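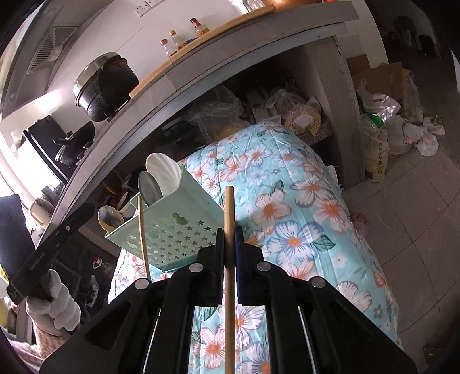

Romana reckons I should give up on the allotment at Temcombe and take the half plot nearer home. She said it on the phone last night and again by text this morning, in case I'd missed it. Her view is that 18 minutes each way on the bus is too long to go for a row of leeks.

Apr 15, 2021. Cold first thing, frost on the shed roof until nine. Went up anyway. The broad beans I put in back in January have mostly come through, apart from the end by the water butt where the mice had them. Filled the gaps with spares from the windowsill. Earthed up nothing yet, too early.

Ülle had left me a bag of seed potatoes by the gate, the Mikuš ones, with a note asking for the fork back. I had forgotten I had the fork. Cleaned it and hung it on her door.

The rent letter came from Kelholm. It's gone up by 10 pounds, and they want it by the end of the month. Plot 126 is still empty and full of bramble, and it will be over my side by summer if they don't let it.

Home on the 912, which was late. Soup for tea and the last of the bread. Back aches - should have stopped after the second row. Haven't answered Romana. The half plot faces north and I don't want it.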